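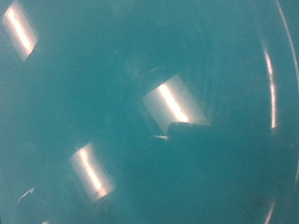
July 2, 2024

Glaze day again, and I'm writing this up before I go home because last time I left it until the next morning and couldn't read my own labels. We're still chasing the copper blue for the Ovmont breakfast bowls. Yolanda Soler wants it settled before the October order and so do I, frankly, I've got blue under every fingernail.

Batch 6 came out of the kiln this morning. Much better than batch 5! The pinholes have nearly gone, apart from a sad little cluster on the foot of tile C (I think I left that one dusty, so I'm not blaming the glaze). Colour is good where it's thick and goes a bit thin and brown on the rims. I quite like the brown. Yolanda doesn't, and she's the one who has to sell them, so I'll have a go at a thicker rim with a second quick dip and see if it runs.

Changes from batch 5, for whoever picks this up:
Frit swapped to the Berchtold one, same weight.
Sieved twice, 200 mesh, second time after it had stood overnight.
Bentonite up a touch. It had been settling like concrete and I was sick of digging it out with a spoon.
Soak at top temperature now 14 minutes.

I know, I know, that's four things at once and I've told everybody else off for doing exactly that. Batch 7 will be the same recipe with the old soak put back, and then we'll know whether the soak did the work. My money's on the sieving.

Clay notes: half the tiles are the Stivley white and half are the Rostska stoneware. On the Stivley the blue is clean and bright, on the Rostska it goes greener and a bit moody, with tiny specks coming through. The specks are lovely but they're no use for the bowls. Can we keep the recipe for something else? Mugs, maybe. I've put two Rostska tiles on the windowsill so people can argue over them at tea.

Crazing: none when they came out, but I've been caught like that before (the celadon, never again) so 4 tiles are going through the freezer and boiling water business tomorrow. Please don't take them out of the freezer to make room for ice lollies. They're in the bread bag.

Also the small scales are drifting. I weighed the copper carbonate, went to answer the phone, came back and it had changed its mind. Used the big scales for the rest and wrote those weights in pencil on the batch card. New battery first, then I'll complain properly.

Still to do: mix batch 7, wax the feet, order more cones, find out who's got my good sieve brush.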